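Haris Kos on cutting Flulatlow to lathe, and why the second pressing sounds different

24/04/2019

Umholm's third album, Flulatlow, came out in November in an edition of 199 copies, cut one at a time on a lathe. A conventional pressing follows this spring on the Zalalura label. The two versions come from the same mixes but have separate masters, and listeners who own the first will notice that the running order has changed as well.

Haris Kos, who plays bass and modular synthesiser in the group and engineered the record, says the split was a matter of level and groove space.

"A lathe-cut disc has a higher noise floor than a pressed one, and less tolerance for sibilance," he says. "We rolled off the top end above 14 kilohertz and brought the vocal down slightly. On the pressing we put most of that back."

The basic tracks were recorded at Lazarević, a single-room studio with a low ceiling and a fixed control desk. Umholm set up in a line along the longer wall, with the drums at one end and the amplifiers facing away from them. Two microphones were left up at the far side of the room for the whole session, and Kos used them on every song.

"There is spill on everything," he says. "You can't mute the snare out of the guitar track, so you stop trying. We did full takes and kept full takes. There are two edits on the album and both are in silences."

The drummer, Musyoka Mutiso, joined after the second album and had not recorded with the band before. He plays a small kit on Flulatlow, without a rack tom, and tuned the floor tom differently for each side of the record.

"I tune to the bass, and on side two Haris has dropped his lowest string," Mutiso says. "If I leave the drum where it was, the two notes beat against each other. You hear it as a kind of wobble. Some people like it. I don't."

The longest piece, "Ferry Weights", was played to a click at 86 beats per minute, the only song on the album that was. The others drift. Kos measured one of them afterwards and found that it ended faster than it began by a margin he would rather not publish.
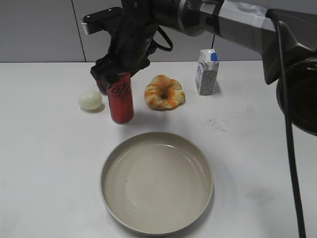
Why has the running order changed for the pressing?

The loudest song opened side two on the lathe-cut edition and now closes side one. It has less low end than the others, so it suffers less from being near the label, where the groove moves past the stylus more slowly and distortion rises. "Ferry Weights" has moved to the start of side two, where its bass has more room.

Kos did the first master himself. The second was done by an outside engineer from files at the session's original sample rate, and the band asked for one change, to the gap before the last track.

"It was too short," Mutiso says. "I wanted the cymbal to be gone completely before the next thing started. We added a couple of seconds."

The pressing will run to 1512 copies, on black vinyl only. The sleeve uses the same drawing as before, printed one colour lighter, and the lyrics are now on the inner bag. There is no bonus material. Two songs left over from Lazarević remain unmixed, and Kos says one of them has a tuning fault in the guitar that cannot be fixed without recording the part again.

Umholm will play the album live as a four-piece, with a second guitarist covering the parts that Kos added on synthesiser. The click will not be used on stage.

"I know where 86 is by now," Mutiso says.

Flulatlow is released by Zalalura on vinyl and as a download. The download uses the second master and the new running order.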